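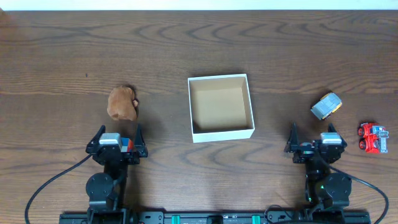
The carton range is a design decision and should be treated as one

By Roscoe Rosenthal
March 1, 2019

Most distribution businesses can tell you the unit cost of every carton they buy. Few can tell you why they stock the sizes they do. The range was usually set by whoever fitted out the packing bench, extended when a large customer complained, and trimmed when a supplier dropped a line. It then stays in place for years while the products going into it change. My argument is that carton dimensions belong in the engineering budget, with a named owner and a review date, and that the usual remedy of buying more sizes makes matters worse.

Start with how freight is charged. Road carriers in this country commonly apply a cubic conversion of 250 kilograms per cubic metre, and bill on the greater of dead weight and cubic weight. A carton measuring 400 by 300 by 200 millimetres has a volume of 0.024 cubic metres and a cubic weight of six kilograms. If the goods inside weigh one kilogram, the sender is paying to move five kilograms of air. Reduce the height to 150 millimetres and the cubic weight falls to 4.5 kilograms. The board saving is trivial by comparison, yet board is the line that purchasing departments negotiate over.

Last June I measured outbound parcels at the Durnard warehouse, which ships homewares, small appliances and toys from one building. The sample was 3,292 parcels. The site held 12 stock cartons, which sounds adequate until the usage is plotted. Two of them accounted for more than half of all dispatches, and those two differed in height by only 20 millimetres. Between them and the next size up there was a gap wide enough that anything slightly too tall was packed into a carton of nearly double the volume. The median fill was 41 per cent.

The packers were blamed for this in an earlier internal report. I think that was wrong. A packer working to a rate will take the carton that is certain to close, and a range with poor spacing penalises a wrong guess with a full repack. The behaviour follows from the range. Training will not correct it, and the posters above the benches at Durnard had not corrected it either.
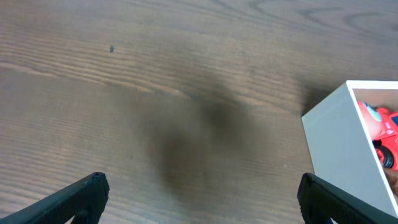 The vendor answer is to add sizes. Nurketti, a packaging distributor that quoted for the site, proposed a catalogue of 144 stock cartons with software to select among them. On paper the average void drops sharply. In practice each size needs a pallet location, a reorder point, a bench slot and a minimum buy. Once the bench slots run out, the less common sizes are moved to racking, and a carton kept in racking is a carton that does not get used during the afternoon peak. I have seen the selection screen overridden so often at other sites that the override key had lost its lettering.

A better method is available and it is not difficult. Take a representative order file, calculate the packed dimensions of each order, and treat carton selection as a clustering problem with the number of sizes fixed in advance. Fix it at whatever the bench can hold. Then let the dimensions move. When we ran this for Durnard the number of cartons stayed the same and ten of the existing sizes were replaced. Modelled fill rose to 58 per cent. The two retained sizes were there for palletisation, as they tile the standard Australian pallet of 1165 by 1165 millimetres better than anything the solver suggested.

There are limits to the method. Soft goods compress, and a dimension taken from the product master is of little use for a cushion or a stuffed toy. The Jõgi range of quilts was listed at its retail display size, which overstated the packed volume by a third. These items should be measured as packed, by hand, and recorded in a separate field. Fragile goods need a clearance allowance on every face, and the allowance should be set by drop test. At most sites it is set by habit.

Crease-height cartons deserve more attention than they receive. A box scored at several heights can be cut and folded down to suit the contents, so one footprint does the work of three or four. The objection is labour. Timed at Durnard, the cut-down added six seconds per parcel – less than the time spent filling the void with paper. The Modent scoring tool used in the trial was adequate, although its blade guard needed replacing twice and the depth stop drifted.

I would also like carriers to publish fill data back to senders. They hold the cube readings from their own sorting equipment and use them for invoicing. Returned as a monthly distribution by carton size, the same readings would show a sender where the range was failing, at almost no cost to the carrier. The commercial reason for withholding them is obvious enough. Senders with volume should ask for the data at contract renewal and keep asking.

Until then, a tape measure and a week of one person's time will produce a usable sample. The review should be repeated whenever a tenth of the product range has turned over.

Related articles
Pallet overhang and compression strength
Reading a cubic surcharge on a freight invoice
Paper void fill: test methods compared
When to retire a stock carton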